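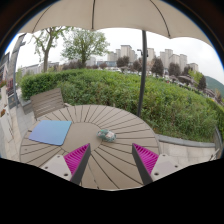
Anayeli Cárdenas would have preferred a motor. Her view, put to the other members of the Jiltelby shared workshop at its March meeting, was that a pair of fingers closed by hand teaches a builder very little about automation, and that the group's money should have gone first to a powered wrist. The meeting heard her out, agreed that the powered version should remain on the plan, and voted to continue with the hand-held gripper for the present.

The gripper is the first part of a longer project at the workshop, known to members as Bakness. The aim is a small tabletop arm that can pick up light household items and set them down on a marked spot. Work on the arm itself has not begun. The group decided early on to settle the shape of the fingers before spending anything on joints, motors or a control board, and the hand-held tool is the means of doing so. A person holds it, closes it and moves it, and a camera mounted on the tool records what the fingers do.

The present fingers consist of light gray mounting blocks, each carrying a magenta ribbed pad. The two mirror each other, with the fine ridges of the pads facing inward. According to the project notes, the ridges were adopted after smooth pads let thin packaging slide out when the tool was tilted. The notes record three changes to the spacing of the ridges since then, and a fourth is under discussion.

Justinas Vasiliauskas, who keeps the notes and did most of the drawing work, said the pads are the only part of the tool expected to wear out quickly. "We made the block so that the pad can be changed without taking the whole finger off," he said. "In the first version you had to remove everything, and people stopped bothering."

Small sealed packets have been the group's main test item. They are light, they change shape when squeezed, and they seldom lie flat, and members consider them a harder case than a cup or a box of the same size. The current test sheet asks the operator to pick up a packet, move it to a square pad elsewhere on the table, release it and withdraw the fingers without dragging the packet along. The sheet allows any angle of approach.

A total of 200 recorded attempts had been logged by the time of the meeting, most of them made indoors at the workshop's long bench. The group has since extended the trials to outdoor tables. Indoor recordings share the same lamps and the same plain surface, and Mr. Vasiliauskas told the meeting that anything learned from them might not hold up elsewhere. A slatted tabletop presents a particular difficulty, as the grooves give the lower edge of a finger something to catch on. The notes ask operators working on such tables to enter the direction of the slats on the sheet.

The target for the first round is 500 attempts. When that number is reached, the recordings will be sorted by hand into those in which the packet was placed on the pad, those in which it was dropped on the way, and those in which it was never lifted. No results have been released, and the group has stated that it will not give a success rate until the sorting is complete.

The meeting also dealt with the matter of cost. The hand-held tool has been built for 42 dollars in parts, not counting the camera, which was already in the workshop's equipment store. The powered wrist favored by Ms. Cárdenas is expected to cost around 400 dollars. Members approved the purchase in principle, subject to a full parts list being presented. Ms. Cárdenas has agreed to prepare that list and to include a bracket that would accept the existing fingers without alteration.

Two further items were referred for later decision. The first is a proposal to shorten the mounting blocks, which some operators find awkward when the packet lies close to the rim of a table. The second concerns the storage of recordings. These are at present kept on a single drive in the workshop office, and members were asked to suggest an arrangement that would provide a second copy at another location.

The drawings for the fingers and the blocks may be consulted at the workshop during open hours, from 5 p.m. to 9 p.m. Members wishing to build a set at home are asked to use the current drawings and to return any superseded copies, as blocks made to the first version will not accept the present pads. Home builders who want their recordings added to the Bakness log should use the standard test sheet and note the type of table, whether the attempt was made indoors or outdoors, and the version number of the pads fitted.

Persons who are not members may attend a trial as observers by arrangement with the workshop office.

Contact the workshop office | © Jiltelby Shared Workshop. All rights reserved. | Back to top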